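FOR IMMEDIATE RELEASE

Hukovthorpe Puts Electric Street Sweepers on the Road

Two battery sweepers from Stimer replace diesel units on downtown routes, starting in March

HUKOVTHORPE - The Town of Hukovthorpe Public Works Department will run its first all-electric street sweepers beginning in March. Two machines, both built by Stimer, will take over the downtown and Mill Street routes from diesel sweepers that have been in service longer than most of the people driving them. A third route, the one out past the fairgrounds, stays diesel for now.

The purchase follows a 90-day trial last fall. One loaner sweeper, regular crews, regular routes. No special handling. The department wanted leaf season in there because leaf season is what kills sweepers, and it got it.

"We ran it hard," said Elisa Tedesco, fleet manager for the town. "Wet leaves, sand, whatever was in the gutter. I told the crew to treat it like the old one. They did. It went back to Stimer with scratches on it and we put in the order."

Quieter early shift

Downtown sweeping starts at 4 a.m. so the trucks can get through before parking fills up. That start time has been the number one source of complaint calls to Public Works for years, mostly from apartments over the shops on Mill Street. The electric sweepers still make noise. The brushes and the fan are what they are. But the engine sound is gone, and so is the idling at the curb while the operator clears a jam or waits on a delivery van.

During the trial the department got calls asking if sweeping had been canceled. It had not. Crews took that as a good sign.

Sunday sweeping will stay as is, which means downtown only, finished by 7 a.m. Posted parking rules do not change. Residents should go by the signs, same as before.

Range and charging

Each sweeper carries enough battery for a full 6-hour shift with both brushes down. Cold mornings cut into that. On the coldest day of the trial the operator came back to the yard with the battery low and the last 3 blocks not done, and a diesel unit went out to finish them. The department has planned for this: on very cold days the downtown route will be split between the two machines, with Mill Street picked up on the second pass.

Charging happens at the Public Works yard. Rinaldi, the electrical contractor on the project, has installed two chargers along the north wall of the truck bay, plus the conduit for more. Conduit first was Tedesco's call. Trenching the floor is the expensive part, she said, and she does not want to do it twice.

"Everybody asks about the truck," Tedesco said. "The truck was easy. The panel in the bay was original to the building. We spent way more meetings on that panel then we ever spent on the truck."

The old panel is out. New service is in and inspected. Chargers are set to run overnight when the rate is lower, with a manual override at the dispatch desk in case a machine has to go back out for storm cleanup.

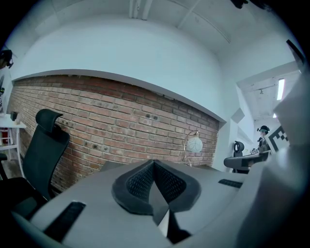
Black office chair with a mesh backrest and headrest, near a brick wall.

What it costs

The electric sweepers cost more to buy than the diesels the town was quoted. No way around that. A state clean vehicle grant covers part of the difference and the rest comes from the equipment replacement fund, which the Town Council approved as part of the regular capital budget. No new fee. No change to the stormwater charge on resident bills.

Public Works expects to get money back on fuel and on shop time. The old units need oil, filters, belts, coolant and a fair amount of exhaust work. The new ones still need brushes, hoses, hydraulic fluid for the hopper, and tires. Brushes will wear out on the same schedule as always. The department will put fuel, electricity and repair numbers for both kinds of sweeper in its yearly report to Council so people can compare for themselves.

The two retired diesels will not both be sold. One goes to auction. The other stays in the back lot as a spare through the first winter, and after that the department will decide.

Crew training

Every sweeper operator has now done the Stimer training, which covers driving, daily checks, charging and what to do if the machine shuts down in traffic. Mechanics did a longer version on the high-voltage system. Until a mechanic is signed off on that part, battery and drive work goes to Stimer's service shop in Kurudetti. Everything else gets done in house.

The fire department also had a walk-through at the yard. Crews were shown the battery disconnect on each machine and were given the emergency response sheets to keep on the engines.

Operators had a few requests after the trial, and some made it into the order. A better mirror on the curb side. A work light aimed at the gutter broom. The seat from the loaner was not popular and has been swapped for a different one. A request for a louder low-speed alert was talked over and left alone, given the hour these things are out.

"They drive smooth," Tedesco said. "The one thing the guys had to get used to is how it slows down when you come off the pedal. First couple days there was some jerking around. Then it's fine, and you hardly touch the brake."

What residents will notice

Not a lot, and that is fine with the department. Same streets, same schedule, same signs. The new sweepers are white with a green stripe and the town seal on the door. They are a little narrower than the old ones, so they can get down the alley behind the library, which has been swept by hand up to now. That alley will be added to the downtown route once the regular schedule has settled down.

A few reminders from Public Works, since spring cleanup is coming up:

Please do not rake leaves or yard waste into the street. Sweepers are not made for piles. Large sticks jam the intake, and the operator has to get out and pull them by hand.

Move basketball hoops and trash carts back off the curb line on your sweeping day.

Give the sweeper room. It moves slow and it stops without much warning. Do not pass on the curb side.

If your street gets missed, call the Public Works office during business hours. Have the block and the nearest cross street ready. Missed streets are normaly picked up by the next working day.

Next steps

The department is looking at the fairgrounds route next, but that one is longer and has a hill, and the trial did not cover it. Stimer has agreed to send a loaner for a second test. No dates yet. Public Works is also pricing electric pickups for the parks crew, which would use the spare conduit in the truck bay. Any purchase would go to Council first.

Residents who want a look at the sweepers can stop by the yard during the spring open house. Both machines will be parked out front with an operator on hand. Kids can sit in the cab. Date and hours will be posted at Town Hall and on the town calendar.

About Hukovthorpe Public Works

The Public Works Department takes care of streets, storm drains, snow removal, street trees and the town vehicle fleet.

Media contact
Elisa Tedesco, Fleet Manager
Hukovthorpe Public Works Department
Interviews and yard visits by appointment, weekday afternoons preferred. Please call ahead, trucks are moving in and out of the gate.

###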